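Room Turnover Assistant (part-time, fixed term)
Laaksonen Furnished Lets, Batden site

Ref. 700/19. Start: October. Reports to: Gisela Cisternas, Stock and Rooms.

The postholder will clear, clean and reset furnished rooms between lets, and record the condition of each item on the room sheet.

Duties
Remove food packaging, cans and crockery from surfaces, shelves and drawers. Sort into waste, recycling and wash-up.
Open every drawer fully and check base, sides and back panel. Check knobs for play and tighten where needed.
Note chips and scuffs to painted edges. Touch-up is done by the Muslow workshop; do not paint on site.
Wipe down chairs, including bases. Mop terrazzo floors with neutral cleaner only.

Requirements
Able to lift flat-packed and assembled items with a second person. Legible handwriting. Previous cleaning or storeroom work is useful but not required. 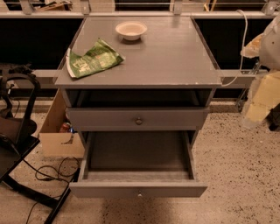

Grey nightstand, lower drawer open for checking. Bowl and snack bag still to be cleared from the top; edge chips go on the sheet.

Hours: 19 per week, mornings, first shift from 7 a.m. Work clothing and gloves supplied.

Apply in writing to Jouko Nieminen, Laaksonen Furnished Lets, Batden, quoting the reference. Shortlisted applicants will be asked to complete one paid trial room.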